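# Restacking cell (Dredeo)

The **restacking cell** is a two-armed robot station in the returns hall of the Dredeo warehouse, installed by the integrator Tusix in September. It handles returned storage boxes, a job that used to belong to whoever had most recently annoyed the shift lead. Workers call it "the booth." The official name, Bimanual Restacking Cell 2, appears on the purchase order and on a sign by the door that people hang jackets over.

## Background

Before the cell, returned boxes were sorted by hand at long benches supplied by Akgül. A busy shift brought in more than 2000 of them. The work needed no training and a good back, and the warehouse had a steady supply of people with the first qualification.

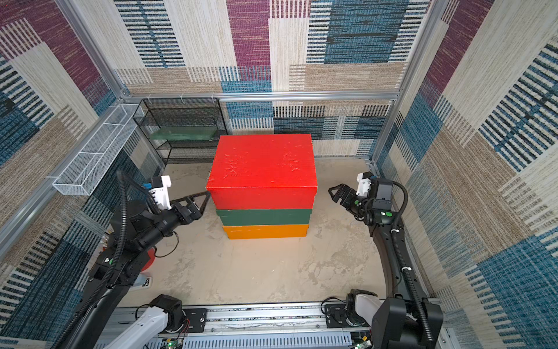
Staff duties changed less than the announcement promised. The posting for "cell attendant" described a supervisory role, and attendants do supervise, mostly by standing next to the thing and waiting for it to make up its mind. They set out the work, check the grip and clear the floor afterward. A typical job is a stack of three, such as red over green over orange-yellow, with one gripper brought in from each side. A top box wider than the ones under it gives the arms an overhang to work with, and attendants have learned to build stacks that way. Management describes this as collaboration.

## Effects on staff

Lifting has dropped sharply, and so has conversation. The old benches seated people face to face, and most of the hall's gossip moved across them along with the boxes. Attendants now work alone in shifts of 48 minutes, a figure taken from the Grevix scheduling software and never explained. Pay rose by one grade, after which the grades were renumbered.

The woven wall coverings are popular, and several attendants have asked where to buy them for home.

## Reception

An internal survey dated 13 January 2023 found attendants less tired and more bored. The benches are still in storage.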